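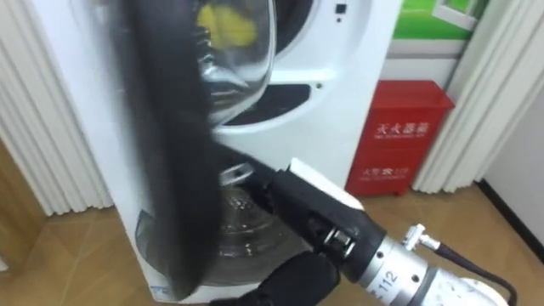 *Yellow cloth in the washing machine, door open*

Quick one tonight, typing between other things. The crosswalk on Lolcombe Road finally got repainted!! Three years of asking. I'd more or less given up.

So the crew came in June, after the evening rush. Two trucks, one with the hot plastic kettle on the back, and a guy walking behind with the bead hopper. I went out in my slippers to watch. My neighbor Negin Babaei was already on her steps with tea. She used to do striping for the county — five summers of it — and she knew all the terms. Thermoplastic, goes down hot, sets in minutes. The glass beads are what make it light up in your headlights. I always thought that was just really good paint.

The old lines were water based, she said, and the buses had scrubbed them off at the stop by the bakery. Makes sense. You could only see them when the road was damp and then only if you squinted.

What they did:

- ground off what was left of the old bars (LOUD)
- new bars, wider than before
- stop line moved back a bit, which I like
- "SLOW" on the downhill side

What they didn't do: the bike lane. It still just ends at the Trutstead turn. No arrow, no merge marking, nothing. You're in it and then your in traffic. I asked the foreman and he said it's on a seperate work order, call the city. I have called the city. I have a reference number that ends in 172 and thats about all I have.

Also the speed limit is 30 there and the sign is behind a tree. Different department, apparently.

Drove it last night around 10 to check. Huge difference. The bars pop right out once you come over the hill, even with my sad old headlights. Two people were crossing and I saw them way earlier than I would have before — could be the paint, could be I was looking for it.

Negin gives it four winters before the plows chew it up. I'd take four.

Going to write to the city again about the bike lane. If you ride that way, please write too, the form is on their streets page, kind of buried under "other". More when I hear back.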